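Flesa Matte Bench Top, Gray
Sold by Catterall Bench & Surface. Item 3530 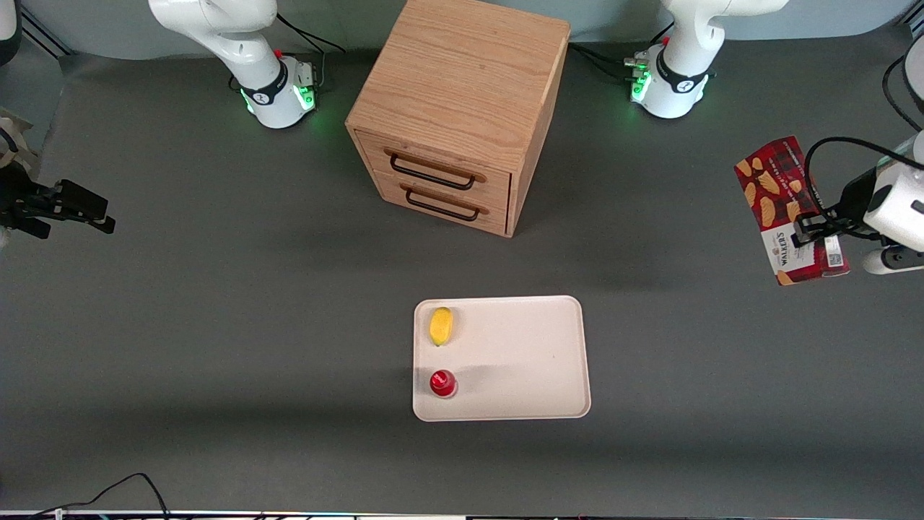
Gray top, matte finish.

We stock the Flesa because people kept asking for it. We were not in a hurry. Most bench tops are sold with the same handful of promises, and after enough returns you stop repeating them to customers.

What the maker says, and what we think

"Glare-free." Less glare, yes. Matte gray is easier on the eyes than gloss white under shop lights, and small dark parts are easier to find on it. Put a bare bulb straight over it and you will still get a bright patch. If glare is your real problem, spend the money on a better light first.

"Scratch-proof." We crossed this out of the text the maker sent us. Every top we have ever sold can be scratched. On a matte surface the usual mark is a shiny line where something hard was dragged, and no cleaner brings the finish back. Use a mat under anything with metal feet.

"Wipes clean in seconds." Pencil, dust and coffee do. Permanent marker needs alcohol and some patience. Superglue stays where you put it. Do not use a scouring pad, even the soft kind that claims to be safe.

"Fits any frame." It fits frames that are 30 inches deep and have crossbars to screw into. It does not fit the older Cidton folding frame, whatever the box says. The newer Cidton fixed frame is fine, but the screws supplied are too short for it and you will need your own.

Sizes

30 x 60 inches, or 30 x 72 inches. We are asked for a 36 inch depth every month. The maker has been promising one for a long time and we will list it when there is one in the building.

Weight

Heavier than it looks in the catalog. The longer size weighs 69 pounds packed and the box has no handles. Get a second person.

Load

The maker gives a figure for load and does not say how it was measured, so we don't print it. Ask instead what your frame will hold. A good top on a wobbly frame is a wobbly bench, and most complaints we get about tops are really about legs.

Do you need this one?

Maybe not. If you paint, saw or glue on your bench, buy a cheap sheet of hardboard, screw it down and replace it when it gets ugly. The Fatano top costs less and takes knocks about as well, though the color varies from batch to batch and two ordered months apart may not match. The Flesa makes sense for layout, sorting, sewing, inspection, or any job where you want one even color under your hands and plan to look after it.

Before you drill

Measure the frame twice, corner to corner as well as along the sides. Lay the top in place and leave it overnight if it came off a cold truck. Pilot holes only, by hand if you can. Once it has a hole in it we can't take it back, and the photos people send us of very small holes do not change that.

Returns

Undrilled tops, in the original box, within 100 days. You pay the freight, and on something this long the freight hurts. Order a color chip first. Chips are free and we would much sooner mail you one.

Page last checked January 6, 2018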